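From the workshop: the arm corner in May

Many members asked me what we are doing behind the shelf at the end of the room, so Marjorie Wragg, who puts this newsletter together, gave me space to write it down.

We are three people: Callum Tennant, Mervin MacLeod and me. The goal is simple to say. We want a small robot arm that takes a part from a fixture, holds it over a work platform, and puts it back in the same place. Callum calls the project Flarkon. I do not know where the name comes from, but it is now written on all our boxes.

The first version of the fixture was my work and it was not good. I made two long rails, and the part could slide between them. After 60 cycles it had moved enough that the gripper closed on the edge. Mervin proposed corners in place of rails, and we now use them in the simulation and also on the bench. The corners are quick to print, and if one breaks we change only that one.

I should explain the simulation, as this is where most of our evenings go. Before we move the real motors, we build the same layout in software and run the motion there. It costs nothing when the arm hits the table. In the last version we also put some small loose pieces on the floor of the model, to check that the planner does not need a perfectly clean area. Our real bench is never clean.

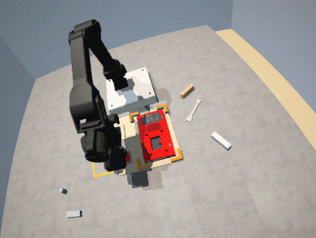
Flarkon in simulation: gripper over the white platform, red part between the four orange corner brackets.

With this layout we made 339 runs. In 7 of them the planner stopped and did not find a path, always when the wrist had to turn 90 degrees close to the base. Callum thinks the joint limits in our file are too strict. I think the fixture board is too near to the arm. We will try both, one after the other — if we change two things together we learn nothing.

The shadows in the model are also a subject of discussion. Mervin wants them strong, so that later the vision program will not be surprised by our bad ceiling light. I prefer to start with soft light and make it more difficult after. For now Mervin has won, and the arm throws quite a lot of dark on the fixture board and on the platform.

On the bench we are more slow. The real base is screwed to a thick plate that Darcy Gilchrist cut for us, and it does not shake anymore. The elbow still makes a noise when it goes down with a load. We took it apart two times and found only a little dust, so the next thing is to change the bearing. The new ones are ordered from Lachance and they should be here before the end of the month.

What we need from members: short screws of the M3 size, a second power supply if you have one at home that sleeps in a drawer, and please, do not move the board with the tape marks. It is measured — moving it back by eye takes us a full evening.

We are usually in the room from 7 in the evening. You are welcome to come and look, or to write to me if you want to help with the code.

Raíssa Prado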